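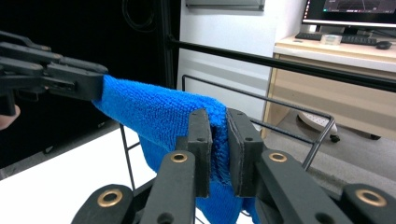 LANDETTI MARKETS
Store Managers' Meeting, minutes
14 Oct 2021, back room of the Carbone Street store

Chair: Nazareno Testa
Minutes: Remo Donati, by a process that was described as a vote
Present: managers or deputies from all 9 stores. The Drumo store sent its deputy, who arrived during item 2 and asked whether item 1 had been important. It had.

1. Minutes of the last meeting
Approved with one correction. The September minutes said that the Carbone Street freezer "has been repaired." This should read "has been looked at."

2. Holiday scheduling
The chair handed out the draft schedule for the last six weeks of the year. It assumes 26 seasonal hires across the group. So far we have 10. The chair said applications usually pick up after Halloween. Carbone Street said that was what we were told last year, and that last year she ended up bagging groceries on Christmas Eve in the shoes she had bought for Christmas Day.

Agreed that each store will put a hiring sign in the window and a second one at the registers. The wording will be the same everywhere. A discussion of the wording took longer than the rest of the item. "Join our family" was rejected, with feeling. "Now hiring, ask inside" was carried.

Managers are asked not to promise anyone a fixed schedule until the draft is final – two of us already have.
Action: signs to go out with next week's delivery (Testa).

3. Employee discount
The discount goes from 10 percent to 15 percent for everyone past their first 40 hours, starting with the first pay period in November. It still doesn't cover gift cards, lottery or stamps. Drumo asked about prepared food. It does cover prepared food. Drumo asked for this to be minuted clearly, so: it covers prepared food, including the rotisserie chicken.

The old paper discount cards stop working when the new register codes go live. Please collect them. Several managers admitted to never having given any out, which simplifies the collecting.
Action: one-page notice for break rooms (Donati).

4. Clilis time clock
The Clilis system is now running in six stores and will be in the other three by March. Complaints so far:
– It logs people out while they are typing their number.
– It rounds lunch breaks in a direction no one had asked for.
– It greets the overnight crew with "Good morning!" at 11 p.m.

The rounding has been raised with the vendor and will be corrected in the current pay period. Until then, managers should check lunches by hand and fix any short ones before sending hours to payroll. The vendor considers the greeting a feature.

Testa reminded everyone that the paper sheets are still the backup and have to be kept. Asked where the Carbone Street paper sheets were, Carbone Street said they were somewhere very safe.
Action: list of corrections to payroll from each store (all managers).

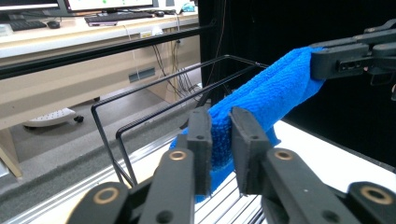 Blue terry towel, held.

5. Break rooms
There is money left in this year's budget for break rooms, and it disappears on December 31. Requests received: a microwave (four stores), chairs that match (two stores), a window (Drumo, which is a basement). Agreed to buy the microwaves and look at chairs. The window was noted.

Donati asked whether stores could also stop using the break room to store pallets of seltzer. Opinion was divided along the lines of who has a stockroom and who doesn't. Left for the next meeting, where it has been before.

6. Self-checkout
The trial at two stores continues. Lines are shorter in the early evening and about the same at all other times. Cashiers assigned to the machines say they spend most of the shift approving wine and explaining produce codes. The chair said head office was pleased with the results. Asked which results, he said the early evening ones.

Concern was raised that staff have heard the machines will replace people. The chair confirmed that no positions are being cut in connection with the trial and that managers may tell staff so in those words. He was asked whether that could be put in writing. He said this was the writing.
Action: short statement for staff, signed (Testa).

7. Other business
Cart returns: the carts from the Drumo lot keep turning up at the bus stop. The deputy will talk to the city, again.

Uniform vests: new ones are on order in small through extra large. The last batch was all medium, and anyone still holding unopened bags of medium should send them back. Please don't send back the one you wore to paint your garage.

Thanks were recorded to the overnight crew at Carbone Street for moving the whole dairy section during the freezer trouble. Testa suggested a gift card. It was pointed out that the discount doesn't apply to gift cards. He will pay full price.

Next meeting in November at the Drumo store. Bring a sweater.

R. Donati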